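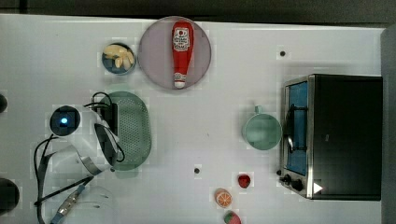
Home | Syllabus | Handouts | Labs | Contact

Handout 4: What a Robot Arm Costs After You Buy the Robot Arm
Posted in October by Marta Mykhailiuk

Welcome back, everybody! Last session Florian Haslinger walked you through joint limits and payload, and a lot of you wrote on your feedback slips that you now want to go out and buy something. Great. Hold on to your wallets for one more handout, please.

I've been putting together equipment plans for small manipulation labs for a while now, and the first one I ever wrote was terrible. I had one big line that said "arm" and one small line that said "misc." The misc line ended up eating the whole spring. So for this unit we're going to write a budget where misc isn't allowed, and you'll be surprised how long the list gets.

Start with the task

Before you open a single catalog, write down in one sentence what the arm is supposed to do on an ordinary afternoon. Our running case in this course is kitchen-style tabletop work: pick up a colander by the rim, move toy food from one place to another, set a mug down without tipping it. Everything is light and everything is within reach of an arm mounted at the side of the table. That sentence already tells you that you don't need a big industrial arm (and you really don't want to pay for the floor anchors, believe me).

If your sentence has the word "and" in it four times, you're planning for two projects. Split it up and cost them separately.

The lines people remember

The arm, the gripper, the computer. Fine. Get quotes for all three from the same week if you can, and ask whether the gripper cable and the mounting plate are included. I once waited a month for a plate that would have fit in my coat pocket!

Ask about the gripper fingers too. The ones in the box are often fine for blocks and not so great for a thin plastic rim full of holes, and you may want a second set with softer tips. Get the price of the second set now, while the salesperson still likes you.

The lines people forget

1. The table. It has to be stiff, and it has to be the right height for the person who resets the objects all day. A white top is nice for cameras but shows every scuff, so plan on replacing it. If you're going to drill holes in it for mounts or cables, decide where before it shows up.

2. Cables and cable management. Cables that loop from the gripper down along the arm need slack, and slack catches on things. Buy clips, sleeves and one spare of every cable that moves. Eusebio Salazar in the shop keeps a drawer of spares and he will lend you one exactly once.

3. Props. This is the fun one. Toy food, plates, bowls, mugs, baskets, a toaster oven with a door that opens. Toy fries and strawberries cost next to nothing, but they roll off and get stepped on, and somebody's kid takes the ketchup bottle home. Buy duplicates of everything on day one, from the same batch, because the color may be different by the time you reorder. I mean it about the colors – we lost two weeks to a slightly different orange slice.

4. Lights and camera mounts. If you're shooting the table from overhead you need something solid to hang the camera from, and that may mean talking to the building people. Start that conversation early.

5. Hours. Somebody puts the objects back between runs. Somebody restarts things. Put those hours in the budget with a rate next to them, even if it's your own time.

A worked example

Let's do the props line for a pretend lab we'll call Mersha, which wants two identical tables. Say the prop allowance is $949 for the year and the kit for one table comes to $300. Two kits is $600. That leaves $349, enough for one full spare kit with $49 left over for the odd mug. Now go back and ask what happens if the toaster oven door breaks in month two. Does the spare kit include an oven? If it doesn't, your spare kit is a bag of plastic fruit.

Teodor Pascu would tell you to work all this out per month over 12 months. I like per semester better, as that's how our money shows up. Pick one and stick with it.

Lease, buy or borrow?

We'll argue about this in class, so come with an opinion. Leasing is easier to get approved and a pain to modify. Buying means the repairs are yours. Borrowing from another group is lovely until both of you have a deadline.

For next time

Write a one-page budget for the Flitell case in your reader. Every line needs a quantity, a price, a source for the price and the name of whoever will notice when it runs out. Trade with a partner and try to find the line they left off. Maksym Sirko has office hours at 4 in the afternoon if you get stuck on shipping and import fees, and please bring your draft with you, even a messy one.

We use cookies to keep you signed in to the course site. Accept | Manage settings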